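I got to the Marada workshop at ten to eight in the morning, which I thought was early, and the owner was already on her second coffee and sweeping under the bench. She started the place in October with two friends and a lease none of them had read very carefully (her words!), and she'd promised me an hour to talk about the thing I really wanted to hear about: the workbench.

If you've followed this column for a while you know I'm a sucker for a good bench. Hers has a butcher-block top in a light wood, pale and streaky, and I had my palm flat on it before I'd even said hello.

"Everyone does that," she told me. "I should charge."

It came from Plonard, a kitchen supplier that was closing its showroom. She'd gone in for a sink. The top was leaning on a wall with a dent in one corner and a sticker that said 1,892 dollars, and she talked them down until they threw in delivery. "I'd set aside 2,000 for the whole room," she said. "So I bought a tabletop and we ate sandwiches for a while."

I asked whether she worries about wrecking it.

"I did for the first month. I had a blanket on it. Then somebody dropped a clamp and I cried a bit and took the blanket off, and now it's a bench."
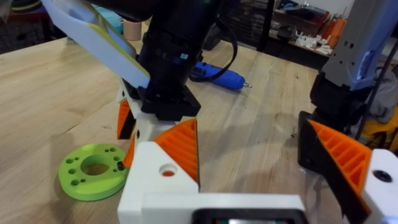 She oils it every 6 weeks with something called Ferine, which smells like walnuts and takes a whole evening to soak in. Everything has to come off first, and that's the part she dreads. Printed parts, cables, the rotary tool, all of it goes into crates and sits in the hallway overnight.

"The rotary tool never goes back where it lives," she said. "It has a hook. It's a nice hook! I put it up myself."

What do they use it for? Cleaning up prints, mostly, and opening out holes that came out too tight. She likes that job and will happily do it with the radio on. Her friends both hate the noise, so she saves it for before they get in.

We got onto height, because I'm tall and I always ask. The top sits 38 inches off the floor, higher than she'd planned. They bought the legs from Pichon and forgot to allow for the thickness of the wood. She thought about cutting them down and never did, and her back has been better ever since.

Would she buy the same top again? She looked at me like I'd asked about one of her kids.

"I'd buy two," she said. "And I still need a sink."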